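Parvaneh Tehrani took her first bet at the counter of the dry cleaner on Vellero Street, from a man who had come in for two shirts. He wanted twenty on the home side. She wrote it on the back of a ticket stub and put the stub in the drawer with the safety pins.

By September she had moved out of the drawer and into a green notebook. She knew every player in it by first name and most of them by what they drove. She paid on the morning after the game, always before noon, and she never took a bet from anyone who was already behind.

Lefteris Papadakis was the exception. He had been behind since the second week. He owned a share in Karamanlidis, the bakery on the corner, and he paid her sometimes in cash and sometimes in bread.

"You should get one of those websites," he told her. "Wovach has one. His players log in and he sits at home."

"Wovach lost his house," she said.

"He lost a different house. Before the website."

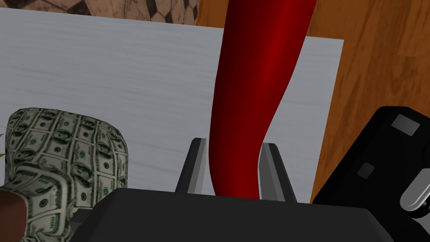

She looked at what he owed. It was 2924 dollars, and he had just asked for another 1000 on a horse named Iltelora.

"No," she said.

"You haven't heard the price."

"I know the price. It's nine to one. If she wins I owe you nine thousand dollars and I don't have nine thousand dollars."

"So lay it off on Wovach."

She thought about that after he left. She could call Wovach and pass him the whole bet, and then it would be his problem. But Wovach would want cash up front, and the cash would have to come from her, and Lefteris would pay her in rye loaves until she was sixty. She closed the notebook. Then she opened it again and wrote down the horse's name with nothing next to it.

The race went off at ten past three. She listened to it on the radio in the back room with the presses off. Iltelora broke well, sat third down the back stretch and stayed third. At the wire it was a gray horse whose name she missed and something else by a neck.

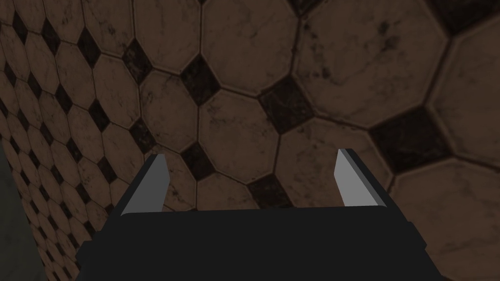
Lefteris came in at closing time and wanted to know if she had put the bet down anyway, as a favor. She told him she hadn't. He nodded and stood there for a while with his hat in his hand, looking past her at nothing much, the way a man looks at a tiled wall when he is waiting for a doctor. Then he took an envelope out of his coat and laid it on the counter.

"What's this?"

"The thousand," he said. "I had it with me the whole time. I figured if you said no, I'd still have it, and I'd have to do something with it."

She counted it twice. It was all there - old bills, soft from the bakery till. She took out the notebook, crossed out the big number and wrote 1924 under it.

"Who do you like tomorrow?" he said.

"Go home, Lefteris."

He went as far as the door. "Three dollars," he said. "On anybody."

She held out her hand for the three dollars.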